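Home | Ask | Browse topics | Sign in

How do I get peel-and-stick wallpaper to line up in a corner?
Ieva Mockus

I'm papering the nook off my kitchen and I'm about to lose it. The back wall went up great, but when I turned the corner the second wall started leaning and by the third strip I was almost an inch off at the top. It's an old house in Lorholm and I doubt there's a straight wall in it. Do I peel it all off? I have one roll left, and it cost me 40 bucks!

Samran Thongsuk

Don't wrap a full strip around the corner, that's where the lean comes from. Measure from your last strip to the corner in 3 spots, take the biggest number, add half an inch and cut the strip to that. Stick it so the extra bit turns the corner. Then draw a fresh plumb line on the new wall and hang the leftover piece to that line, overlapping the little flap. You'll lose a bit of the pattern right in the crease, but a busy one forgives a lot. I went with a loud cartoon wood grain, all swirls and knots in pinks and reds and lavender. 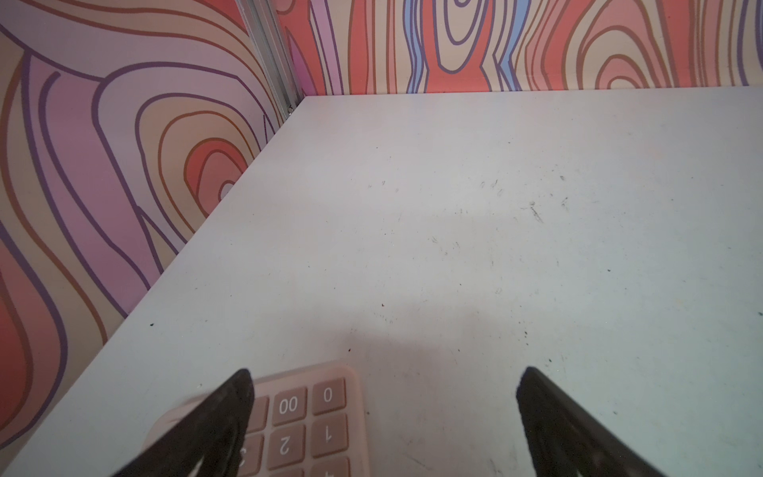 Stripes or a small grid are much harder, so if yours is something like that, spend your time on the side you see from the doorway and let the other one be a little off. And yes, peel the leaning strips, slowly, from the top down.

Tomás Simões

just use paste wallpaper, the sticky stuff is junk

Comments

Thitima Nakpan: Does the overlap show with thick vinyl?

Samran Thongsuk: A little. I cut through both layers with a new blade and pulled out the scraps.

Ieva Mockus: Peeled two strips tonight, paint stayed on. Doing the plumb line tomorrow!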